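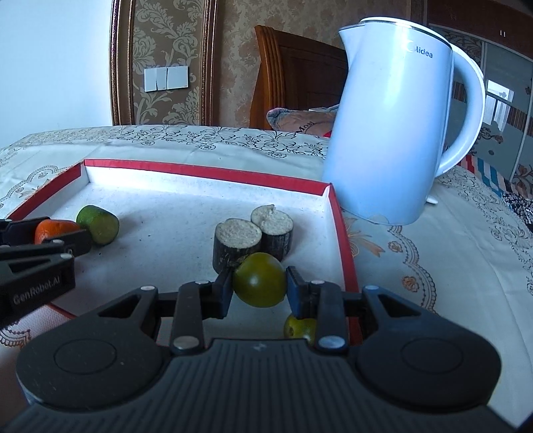
Storing Cut and Whole Produce: Your Questions

Is a shallow tray any good for vegetables?
For a few hours on the counter, yes. Air gets in and you can see what you have. I wouldn't call it storage, whatever the Mollano catalog says.

Can cut eggplant sit next to cut cucumber?
It can. Both will dry out at the cut face, and the eggplant will brown. Cook the eggplant the same day.

Does lemon juice stop the browning?
It slows it down. It also makes your eggplant taste of lemon, a point the people recommending it tend to skip.

Do potatoes belong with the fruit?
I keep mine apart, in a dark cupboard. A mixed tray is fine while you're getting dinner together, but light turns potatoes green if you leave them out long enough.
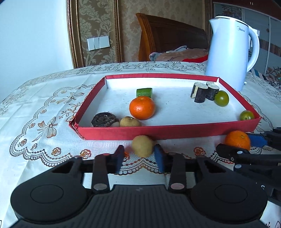
As for washing them first, don't. Brush off the dirt and wash right before cooking.

Is cardboard safe to reuse?
Once it's torn or has soaked up juice, recycle it. Until then I line it with paper and keep cut pieces on a plate.

What about the Tumska freshness discs?
I tried a pack in June. My mandarins lasted as long as they always do - no longer.

Who answers these?
Esperanza Holloway. I buy my own produce and my own gadgets. Questions about Ninside boxes are on the next page.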